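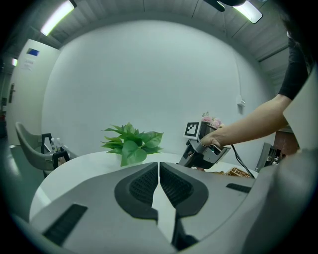
Vija Eglītis says the recording shifts don't take hours away from anybody, and that we should all sign up for them before the schedule for December is fixed. I'd like a second opinion from people who have been through this.

I work for Plikholm. We set up and reset furnished rooms for short rentals: tables, trays, plants, flowers, small frames, the bathroom shelf. It is ordinary work and I've done it long enough that I don't think about it much. In the spring the company signed up with an automation firm called Vosier, and now six of us spend part of the week recording. You hold a gripper in each hand and do the table with those instead of your fingers. The recordings go to Vosier and are supposed to teach a robot to do the same resets.

The target is 2000 recordings. We are at 677. A normal reset goes quickly by hand, but with the grippers you have to slow down a lot, and if you drop something the supervisor usually wants the whole thing done again. My forearms are tired by noon.
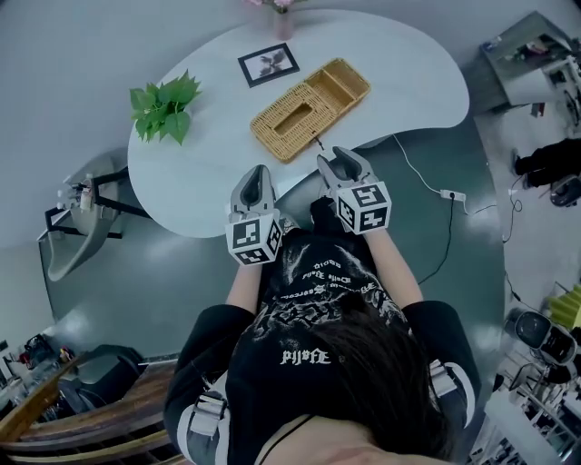 The pay is the same hourly rate as regular shifts, but the room bonus doesn't apply because we aren't finishing rooms. So on a recording day I take home less. The ones who stayed on rooms are covering for us and get more bonus, and they aren't happy either, since they have more stairs and more linen.

What I want to know is:

What should I ask for before I agree to more of these shifts? And has anyone seen what happens to the jobs after the recordings are finished? My manager says "nothing is decided," and I believe her, but I would still like to plan.

Tia Haworth

Priit Avotiņš

Ask for the bonus first. At my last place (packing, not rooms) we had the same problem, and they fixed it by paying an average of everyone's last three months of bonus on recording days. It took one email with the numbers written out. If your manager can see that you lose money each time, it's hard for her to argue.

Second, ask for a limit on hours. We had two hours in the morning, then a switch to normal work. Holding your arms out in front of you is tiring even when the thing you're holding is light. Lower the chair or raise it until your elbows are comfortable, and ask for breaks that are on the schedule so you don't have to request each one.

Third, get it in writing what the recordings are used for, whether your face or voice is in them, and how long they are kept. We got one page from the supplier. It was readable.

As for the jobs: the machine we helped train did one station out of nine. Two people moved to other lines and one left, but she had already planned to. I can't promise yours will go the same way.

Ohemaa Ansah

dont do it. they want you to train your replacement and pay you less for it

Yaqin Wan

I don't agree with the answer above, though I understand it. Refusing is possible if recording isn't in your job description – check that – but then somebody else does the shifts and you have no say in how they are run.

I did recording work for a kitchen supplier, Talavera, for most of a year. What changed for us was mainly who did what. The fast people were bored by it and went back to the floor. A few slower, careful people turned out to be very good at it and ended up checking other people's recordings, with a small raise. So if you are one of those who get clean recordings, say so and ask whether checking will be a paid role with its own title.

Also ask how the target is counted. We had a target of 400 and the repeats after a dropped item didn't count toward it, so we worked a good deal longer than planned. If yours is the same, 677 may be much more work than it looks like on paper, and your manager might not know that.

On what comes after, I would put one question to her: when the 2000 are done, do the six of you go back to rooms on your old hours? She can answer that even if nothing else is decided. Ask for it by email.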